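Stokden Lacewing Release Records – read me first

Version 2, last updated 2020-09-02

Welcome, and thank you for taking an interest in our little pile of lacewing data! These records come from greenhouse growers who released green lacewings against aphids and then went back, week after week, to see how things were going. We started keeping them on paper, moved them into a spreadsheet one long January, and have been tidying them ever since (there is still some tidying left, as you'll find).

What's in it

The main file, releases.csv, has 1484 rows. Each row is one visit to one bench. The visits come from 88 benches at three sites: Soltberg, Flammont and the Esposito greenhouses. The second file, benches.csv, tells you what was growing on each bench and whether the vents over it were screened.

Columns in releases.csv

bench_id – matches the same column in benches.csv
visit_date – year, month, day
stage_released – egg, larva or adult; blank if nothing was released on that visit
aphids_per_leaf – average over ten leaves, picked from the top, middle and bottom of the plants
larvae_seen – lacewing larvae found on those same ten leaves
temp_f – air temperature at bench height, in Fahrenheit
notes – whatever the grower felt like writing, spelling and all

How the counting was done

Growers turned each leaf over and used a hand lens. Lacewing larvae are small and gray-brown and they like to tuck themselves into folded leaves, so please treat larvae_seen as a low figure. Eggs are easier to spot, as each one sits up on its own fine stalk, but we didn't ask for egg counts in the first season and so we left them out altogether.
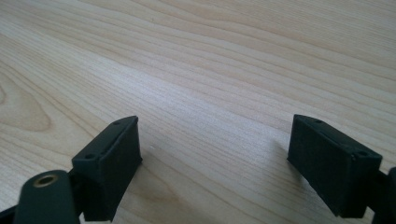
Dexter Pennington wrote to ask whether the larval releases at Flammont should be compared with the egg releases at Soltberg at all, given that lacewing larvae will eat one another when they're crowded and the Flammont growers shook theirs out in clumps. It's a fair point, and we'd be careful there too. The clumped releases are marked "clump" in the notes column, so you can filter them out if you like.

Known problems

68 rows have no temperature. Most of them are from Esposito, where the thermometer was moved and then mislaid. Two benches at Soltberg were sprayed with soap partway through the season – look for "soap" in the notes – and the aphid numbers after that shouldn't be credited to the lacewings.

Using the files

Use them for teaching, for your own greenhouse planning, or for anything you plan to publish. We only ask that you name the Stokden records and say which version you used. If you find a mistake, please send us the bench_id and visit_date along with it and we'll check it against the paper sheets.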